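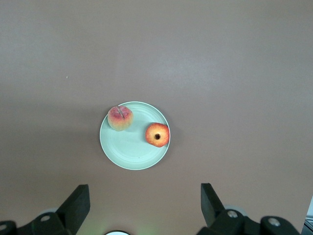 Galeria: fruta de novembro na mesa da cozinha

Pêssego e romã, lado a lado num prato verde-menta. Gosto tanto desta combinação! O pêssego com o seu rubor cor-de-rosa em cima e o amarelo a aparecer em baixo, a romã mais pequena, de um vermelho alaranjado muito vivo. E o tampo da mesa, naquele malva acastanhado, deixa as cores todas falarem.

Esta galeria nasceu na cozinha da casa Tosberg, onde passei boa parte do outono a pôr fruta em pratos, a mudar os pratos de sítio e a esquecer-me do almoço. Quem acompanha o blogue já sabe que tenho um fraquinho por mesas simples: um tampo liso, um prato, duas peças de fruta e chega. O resto da página são as notas que fui escrevendo sobre as cores, os pratos e o que se pode fazer com a fruta quando acaba a parte de olhar para ela.

Atualizado em 2023-11-07

O prato

O verde-menta é a minha cor do momento, quase verde-mar quando apanha luz. Este tem uns anéis concêntricos muito discretos no interior e uma borda baixa, ligeiramente levantada, que faz uma linha mais clara a toda a volta. São pormenores pequenos, mas num prato quase vazio nota-se tudo, e eu adoro isso!

Costumo escolher pratos rasos para fruta inteira. Numa taça funda as peças encostam-se umas às outras e a de baixo desaparece (e é sempre a de baixo que amadurece primeiro, claro). Num prato raso vê-se logo qual está pronta a comer.

Já experimentei o branco, que é seguro mas um bocadinho frio, e um azul-escuro da linha Zulard que ficava lindíssimo com limões e péssimo com ameixas. O verde-claro dá-se bem com quase tudo o que é vermelho, laranja ou amarelo. Com maçãs verdes, esqueçam.

O pêssego

Que fruta bonita, a sério. Reparem na passagem do rosa-avermelhado para o amarelo, depois para um laranja pálido e quase para o verde junto à base. E o sulco, bem marcado, a descer pela parte de cima! Cada pêssego tem o seu desenho, e eu fico sempre uns minutos a rodá-los na mão antes de decidir de que lado os pouso.

Pêssego em novembro não é fruta da época por cá, bem sei. Mas o contraste com a romã valia a pena — é o fim do verão e o meio do outono à mesma mesa.

Para comer, gosto dele cortado em gomos grossos, com a pele, um fio de mel e umas folhas de hortelã. Se estiver rijo, deixo-o fora do frigorífico um dia ou dois e vou cheirando. Quando o perfume chega antes de eu pegar nele, está no ponto.

A romã

Vista de cima, a romã é quase só cor: vermelho-alaranjado, uns reflexos amarelados junto ao contorno e um vermelho mais fundo para o meio. Ao pé do pêssego parece mais intensa ainda. Se tivesse de escolher uma única fruta para pôr numa mesa de outono era esta, sem pensar duas vezes.

Abrir romãs é outra conversa, e cada família tem a sua escola. A minha maneira: um corte raso à volta do topo, tirar a tampa, riscar a casca ao longo das membranas brancas e abrir com as mãos por cima de uma tigela grande. Há quem prefira bater na metade com uma colher de pau. Também funciona, só que depois há pingos até no candeeiro. Avental escuro, por favor!

Os bagos guardam-se bem no frigorífico, numa caixa fechada, e vão para cima de tudo: iogurte, salada de rúcula, arroz, papas de aveia, bolo de chocolate. Sim, bolo de chocolate. Experimentem.

As cores juntas

Verde-claro, malva, rosa, vermelho-alaranjado. Escritas assim parecem demasiadas cores para um sítio só, mas o malva acastanhado do tampo é mate e muito calmo e segura o conjunto. Andei tempos a achar que precisava de uma toalha de linho por baixo de tudo, até que um dia a toalha estava para lavar e pus o prato diretamente na mesa. Nunca mais voltei atrás.

Quem quiser fazer uma paleta parecida em casa pode começar pelo fundo. Um castanho arroxeado, um cinzento quente ou até um rosa-velho funcionam muito bem com fruta. O preto também é bonito, embora faça sobressair cada grão de pó.

Para aproveitar tudo depois

Salada de pêssego e romã, para 3 pessoas, feita enquanto a água do chá aquece:

2 pêssegos maduros em gomos
os bagos de uma romã
165 g de queijo fresco, partido à mão
um punhado de rúcula
azeite, sal, pimenta e umas gotas de limão

Arruma-se a rúcula num prato grande, espalham-se os gomos e o queijo, e os bagos vão no fim para não tingirem o resto. Tempera-se só na hora de servir. Fica uma coisa linda na mesa, e com pão torrado é jantar!

Se sobrarem bagos, esmago-os num passador e junto o sumo a água com gás bem fria. Um bocadinho de gengibre ralado também lhe vai muito bem.

Mais galerias deste outono

Marmelos e diospiros em Tuhumury — a casa de pedra, a mesa comprida, e muita, muita marmelada.

Chávenas e pires Amard, a coleção que fui juntando em feiras. São 5 padrões diferentes e ainda ando à procura do amarelo.

Uvas, nozes e figos secos: a tábua de domingo que virou tradição cá em casa.

Comentários e pedidos

Adoro receber as vossas combinações! Contem-me que fruta têm neste momento na cozinha e em que prato a puseram. Na última galeria chegaram 196 mensagens e li-as todas, algumas duas vezes. A próxima vai ser dedicada aos citrinos, com tangerinas de folha e limões ainda meio verdes, e já ando a escolher o prato. Aceito sugestões de cor.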